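Pre-Run Inspection Checklist, Kitchen Tidy Task, Simulated Cell
Project Noststead, checklist 11. Inspector: Imogen Parsons. Reviewer: Phyllis Fothergill

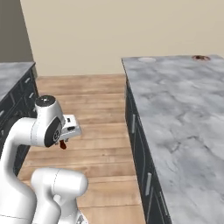 Fig. 1. Arm over the aisle between counter and island, red object in gripper.

1. Wrist and gripper clear of left cabinet fronts: OK
Comment: Drawer handles project into the aisle. Keep the handle collision meshes on.

2. Object held between fingers: OK
Comment: A closed grip is not a completed pick. Score it after placement only.

3. Plate on island included in target list: FAIL
Comment: White rim on pale marble, low contrast. Detector missed it in 2 of 11 trial renders. Retest before sign-off.

4. Bowl on island included in target list: OK

5. Arm reach to far end of island: OPEN
Comment: Planner returns a path from some start poses. Log the rest. P.F.

6. Joint limits and stop command: OK
Comment: Stop tested at full speed and at half.

7. Floor contact check: OK

8. Task time recorded: OK
Comment: Median 236 seconds per item, limit 303. A person does this in a few seconds. I would not call the chore automated at this rate. I.P.

9. Transfer to physical kitchen: NOT APPROVED
Comment: No data on wet dishes or a second person in the aisle. Resubmit after item 3 closes. P.F.

Status: HOLD
August 21, 2022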